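Flullum 纸格棋盘与棋谱集 说明文件

用白纸、黑胶带和一张深色桌子，就能搭出一块看得清、记得住、随时能拆的井字棋盘！这个仓库收着两样东西：一份搭棋盘的完整做法，和我们在这种棋盘上下出来的一批棋谱。棋谱一共 667 局，全是纯文本，打开就能读，打印出来贴墙上也很好看（真的有人这么干了）。

维护者：Dong-hyun Ma
整理日期：2023年1月22日，星期日
当前版本：2

先说为什么要做这个

井字棋大家都会，三岁小孩蹲在沙地上画四条线就能开局。可是一旦你想把每一步都记下来，再隔几个月翻出来重新摆一遍，麻烦就来了：“中间偏左那格”到底是哪格？坐在对面的人说的“左上角”，在你这边是右下角。我们最早在 Storovbridge 那间活动室里下棋，记录本上全是这种话，回头看谁也摆不出来，同一局棋两个人能复原出两个结果，还都觉得自己对。

后来我们给格子配了坐标卡，问题一下子清爽了。字母一边，数字一边，念出来就是“B2”“A3”，电话里也能下。坐标写在卡片上，卡片固定在桌上，从哪边看都还是那一格，顶多是字倒过来而已。倒着认字这件事，下过几盘就习惯了，我现在倒着看 A 和 B 比正着看还快！

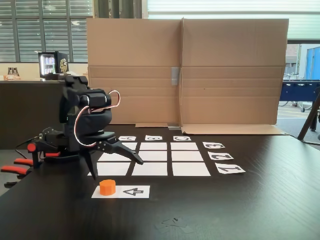
坐标卡的好处还有一层：它把“方向”这件事从人身上搬到了桌面上。以前换个座位就要重新商量谁算上、谁算下，现在椅子随便搬，棋谱不受影响。有的朋友会问，字母管横的还是管竖的？两种都行，因为“横”和“竖”本来就跟你坐在哪里有关。仓库里的棋谱只认一条规矩：字母在前，数字在后。只要同一局里卡片不动，记录就成立。

仓库里有什么

boards 文件夹：棋盘做法的文字稿，包括标准版和几种变体。
games 文件夹：棋谱，一局一个文件，文件名就是编号。
cards 文件夹：坐标卡和箭头卡的打印稿，不想手写的可以直接打。不过我还是想劝你手写，粗粗的空心笔画，慢慢填黑，特别解压。
notes 文件夹：零散笔记，有些写得很潦草，错别字欢迎指正。

材料

白纸。普通打印纸就好，太薄的会透出桌面的颜色，太厚的裁起来费劲。折过的纸也能用，有折痕不影响下棋，我们自己的格子上就留着不少折痕，因为裁之前是对折再对折量出来的。
胶带。黑色的主角，用来压纸边、分格子。另备一卷透明的，试位置的时候先临时粘一下。
粗笔。写坐标用，笔画越粗越好，隔着桌子也要能认。
深色桌面。黑的最理想，深木色也很好。白纸放上去，格子边界自己就跳出来了。
棋子。我们偏爱六边形的小块，橙色那一套是全组公认最好看的。六边形不容易滚走，手指捏着也有棱有角，比圆片顺手得多。另一方用什么颜色随意，和橙色分得开就行。

浅色桌子怎么办？先铺一张黑卡纸，四角粘牢，再在上面搭。Imau 那边的朋友试过直接在白桌子上用黑胶带框格子，下是能下，就是眼睛累，光线一暗就开始有人把棋子放到线上。

搭棋盘的步骤

一、裁纸。裁出九张一样大的正方形。大小以你的棋子为准，棋子放在正中，四周还能空出一圈，手指伸进去不会碰到旁边的格子，这就合适了。裁的时候一张叠一张对齐，差一点点没关系，差得多了摆出来会歪，看着心里痒。

二、试摆。先不粘，三行三列摆在桌上，格与格之间留一条窄缝。人站起来看，再坐下去看。坐着看的时候远处那一排会显得窄一些，这是正常的透视，不要为了“看起来方”去调它！我第一次就上了这个当，坐着怎么看怎么正，一站起来发现是个梯形。

三、定中心。先固定最中间那张，再往四个方向推开，最后补四个角。从角上开始粘的话，误差会一路攒到对角，到最后一张怎么都塞不进去。

四、压缝。缝里可以压一条黑胶带，既固定纸边又把线画清楚。桌面本身就够深的话，直接让桌面露出来也可以，各有各的味道。胶带先横着贴完再竖着贴，交叉的地方用指甲刮平，不然棋子滑过去会绊一下。

五、放坐标卡。字母卡排在一侧，数字卡排在相邻的另一侧，每张都对准自己那一行或那一列的正中。卡片的角容易翘，剪掉一个小角，或者在角上压一小块黑胶带，都管用。

六、做待放位。这是第 2 版新加的，我最喜欢的改动！在格子旁边留一条窄窄的长方形，用黑胶带框起来，一头放下一枚要落的棋子，另一头放一张画着箭头的卡片。轮到谁，下一枚就摆在那里，大家一眼就知道棋走到哪儿了。以前棋子都堆在手边，聊着聊着就忘了该谁走，两个人互相看着发呆的场面发生过不止一次。

七、清桌。试位置用的透明胶带记得撕掉。撕不干净的小碎片离格子远一点就行，不碍事，但碎片压到纸格底下会让那一格鼓起来，棋子放上去会歪。 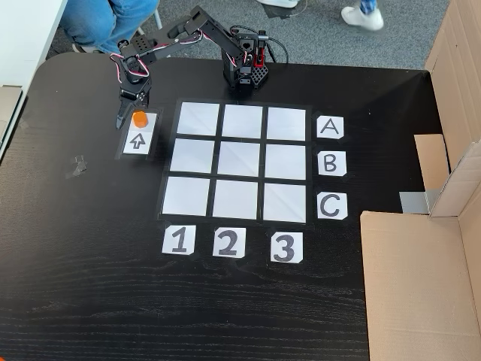 Ocampo 摆法

上面写的是通用做法，Ocampo 摆法是它的一个固定款，名字来自我们常去的一家小店，那天就是在他们家餐巾纸上画的草图。它的规定很少：字母从远到近依次是 A、B、C，数字从左到右依次是 1、2、3，待放位在棋盘左边，字母卡在右边，数字卡在靠近自己的这一边。坐在数字卡这一侧的人负责记谱，这样念坐标时字是正的，记错的机会小很多。

棋谱里有超过 500 局用的是这种摆法，文件头会写明“摆法：Ocampo”。其余的写“摆法：自由”，意思是卡片的朝向按当天的习惯来，文件里可能有备注，也可能没有。好在井字棋怎么转、怎么翻，胜负都不变，所以拿来研究走法完全没有问题；想原样复原当天桌面的，还是请挑 Ocampo 的那部分。

棋谱格式

每个文件分三段。第一段是文件头，写编号、摆法和执先的颜色。第二段是走法，一步一个坐标，双方交替，空格隔开。第三段是备注，可以空着。

举一局短的：

摆法：Ocampo
先手：橙
走法：B2 A2 A1 C3 C1 B1 A3
结果：先手胜
备注：C1 这一手太漂亮了，一下子两头都要堵

跟着摆一遍就明白备注在激动什么：橙色走到 C1 之后，A1 和 C1 中间缺一个 B1，B2 和 C1 的斜线又缺一个 A3，对方只有一步棋，堵了 B1 就漏了 A3。教小朋友“双重威胁”的时候我每次都拿这一局出来，摆到第五步先停住，让他们自己找，找到的那一刻整张桌子都会叫起来。

再来一局和棋：

摆法：Ocampo
先手：橙
走法：B2 A1 A3 C1 B1 B3 A2 C2 C3
结果：和
备注：从第三步开始就一直在互相堵，下满了

这局看着平淡，我却很喜欢。先手走 A3，斜线上只差 C1，后手马上堵住，同时自己又在 A1 和 C1 之间做出威胁；先手去堵 B1，又和 B2 连成两个，后手只好去 B3。一步推着一步，几乎没有一手是闲的。摆完以后九个格子满满当当，很有成就感。

完整与不完整的棋谱

667 局里，606 局是完整的，从第一步记到分出结果。剩下的有各种各样的状况：有的下到一半去吃饭了，有的记谱的人跟着看入了迷忘了写，还有几局写着写着坐标重复了，显然是听错了。我们没有删掉它们，文件头里标了“不完整”，想要干净数据的话按这个字段筛一下就好。

为什么要留着？一是舍不得，二是残局本身很好玩。把不完整的棋谱摆到最后一步，两个人接着往下下，经常能下出和原来气氛完全不同的棋。我们有几次聚会干脆整晚都在玩这个，抽签抽一个编号，摆好，接着走。

记谱时容易出的错

B 和 C 念快了容易混，中间隔着人说话更糟。我们的习惯是一边念一边用手指一下格子，记谱的人抬头看一眼再写。
数字写在前面。看到“2B”请改成“B2”，脚本不认前一种。
把待放位当成格子。刚接触第 2 版棋盘的人常这样，看到旁边框里也有一枚棋子，就以为已经走了一步。待放位里的不算，落到纸格上才算。
棋子压线。以中心在哪一格为准，实在看不出来就问走棋的人，别猜。
下完忘记写结果。走法在，结果能推出来，但每次都推一遍很烦，顺手写上吧！

光线与桌面

黑桌面有个小毛病，会反光。靠窗的时候，木纹上会有一片白晃晃的亮带，跟白纸混在一起，远处的格子就不那么好认。把桌子转一个方向通常就解决了。哑光的黑胶带比亮面的好，亮面的在灯下会一闪一闪，挺抢戏。

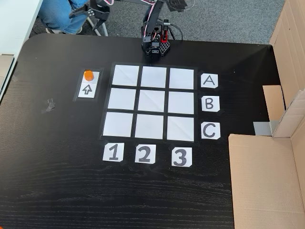

纸格用久了会脏，橙色棋子偶尔还会在纸上蹭出一点印子。别心疼，九张纸而已，换！但要换就一次全换，新旧混着用的话，新的那几格白得扎眼，下棋的人会不自觉地往那里走。这个现象我没有认真统计过，只是有一阵子中间那格刚换了新纸，大家开局全往 B2 放，当然也可能单纯因为 B2 本来就是好位置，哈哈。

地毯房间要注意一件事，小棋子掉下去几乎没有声音。收摊的时候把棋子在待放位旁边排一排，缺了马上趴下去找，过一个星期再找就难了。

胶带在桌上留太久会留胶。六月那次天气热，我们一块棋盘贴了整整一个月，揭下来以后桌上留着一个浅浅的井字，擦了半个下午。木桌子建议先在不起眼的角落试一下，或者垫一层黑卡纸。揭的时候贴着桌面慢慢往回拉，别往上拽，纸和桌子都会感谢你。

几种变体

大格版。纸格放大，棋子换成杯垫或者积木，摆在地上下，适合人多的时候。坐标卡也要跟着放大，站着能看清才行。
随身版。格子缩小，整块粘在黑卡纸上，对折带走。折线要落在格与格的缝里，穿过格子中间的话展开后会鼓。
盲下版。两个人背对桌子，只报坐标，由第三个人摆。听上去简单，下到第五六步脑子就开始打结，强烈推荐！
换卡版。一局下到一半，把数字卡倒过来排，记录从那一步起按新坐标写。纯粹是为了折腾记谱的人，games 文件夹里没有收这种棋谱，别提交过来，求求了。

适合拿来做什么

教坐标。小朋友学“先字母后数字”，用这个比在黑板上讲快得多，棋子放错格子自己就看得出来。
练习写小程序。读棋谱、判断胜负、找双重威胁，都是刚好一个周末能玩完的题目。
复盘和聊天。随便打开一局，摆出来，边上的人自然会凑过来说“我不会走这里”。

不太适合拿来做什么

棋谱来自一小圈朋友，水平参差，有的人特别爱先占角，有的人不管什么情况都先走中间，所以走法的分布带着很重的个人口味。拿它来推断“一般人怎么下井字棋”不太靠谱。每步用了多久也没有记，想研究思考时间的话要另找材料。

怎样提交新棋谱

先看一眼 games 文件夹里最后一个编号，往后接。文件头照着上面的例子写，摆法一定要填，不确定就填“自由”。备注请尽量写一点，哪怕只有“下得很乱”四个字，隔了很久再看都特别亲切。一次交很多局也可以，麻烦拆成单独的文件。

对棋盘做法有改进想法的，直接改 boards 里的文字稿，再附一句你试过的桌子是什么颜色、什么材质。坐标卡的新画法也收，目前 cards 里箭头卡的样式最少，空心箭头只有一种，会画画的朋友请多多出手！

使用许可

做法、打印稿和棋谱都可以自由使用、修改、再分发，注明出自 Flullum 即可。拿去上课不用问，搭好了如果愿意把棋谱寄回来一两局，Dong-hyun Ma 会非常高兴，而且多半会当天就摆出来看。

待办

补齐早期棋谱的摆法字段，目前还有一批空着。
写一份给左手记谱者的摆法，待放位换到右边，字母卡换到左边。
把残局单独做一个索引，方便抽签。
试一试深绿色桌面。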